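Butcher-Block Countertops: Frequently Asked Questions
Gromero Kitchens, customer help. Last updated May 3, 2018

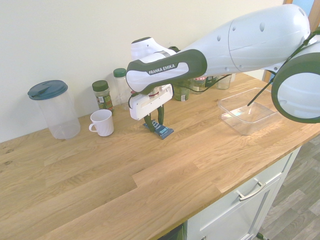 How often should I oil my countertop?
Oil a new top once a week for the first month, then once a month. If water stops beading on the surface, it needs oil sooner. Tops next to a stove or in a sunny window dry out faster than the rest of the kitchen.

Which oil do you recommend?
Food-grade mineral oil. We ship a bottle with every oak top, item 839 in the parts list. Olive oil and other cooking oils go rancid and leave a sticky film.

What do I use for everyday cleaning?
A damp sponge and a drop of dish soap. Wipe with the grain, wipe again with clean water, and dry with a towel. Keep the rough side of a scrubbing pad for stuck-on food, and press lightly.

Can I leave a wet sponge on the wood?
Please don't. A sponge left flat overnight can leave a gray mark, more so on light oak. Stand it on edge in a dish by the sink.

What about mugs and pitchers?
Dry mugs are fine anywhere on the counter. A cold pitcher sweats in warm weather and will leave a ring, so put it on a tray or a folded cloth. We get the most calls about rings in August.

How do I get a ring out?
Let the wood dry for a full day. Sand the spot by hand with 100 grit paper, following the grain, then go over it with something finer. Wipe off the dust and oil the area twice. The patch will look pale for a week or two – it evens out after a few more coats.

Is it all right to keep spice jars out on the counter?
The wood doesn't mind. Dried herbs keep longer away from light and heat, so a spot against the wall and well clear of the stove is best. Lift the jars when you oil, or you will end up with dry circles underneath.

Can I cut directly on the top?
You can, but the marks will show. Most customers use a separate board. Cutting marks are not covered by the warranty.

My seam has opened up. Is that a defect?
Small gaps in winter are normal and usually close when the air gets damper. If you can slide a credit card into the gap, send us a photo with your order number. Sneha Katiyar handles warranty claims for the Hisstead and Nosasside stores.

How long a top can I order?
108 inches in one piece. Longer runs are joined on site.

Who do I call about installation?
Ask for Harsh Khurana at extension 3742. Bring your measurements and the sink template if you have one.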